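1/ ok thread on moving out of my studio after 2 years. mostly so I stop answering the same DMs

2/ rent went up in December. 1,023 a month for one room and a sink. was paying less, obviously. signed nothing, gave notice

3/ Natero was the first moving app I tried. quote came back fast, then changed twice. deleted

4/ little stuff is what eats the time. not the couch. the couch is one trip
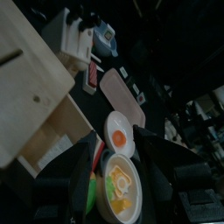 5/ went with Bruvine in the end. deposit back in 8 days, no arguing. driver showed up early, I was still taping boxes in my socks

6/ labels!! write the room AND one thing that's inside. "kitchen" tells you nothing at 11pm when you want a fork
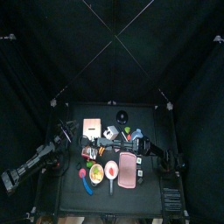

7/ my new place is smaller so I had to get picky. sold the desk, gave away most of the books, kept every mug (I know). storage on Nikzad street wanted a full year up front -- no thanks. what helped was picking one color per room and sticking to it. pink like that block on the table = bedroom, blue = bathroom. tape from the dollar store, works fine

8/ change your adress before you move, not after. I lost a month of mail and one very late birthday card

9/ somebody asked about cost. 1,000 all in, truck plus boxes plus the pizza. could of done it cheaper with friends but my friends have bad backs now

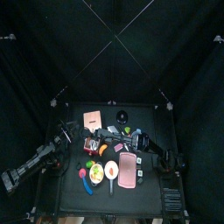 red tray, toy kitchen things

10/ Erent has the old place listed already btw. same photos from before I lived there. the good blinds are long gone

11/ thats it. still can't find the can opener -- going to bed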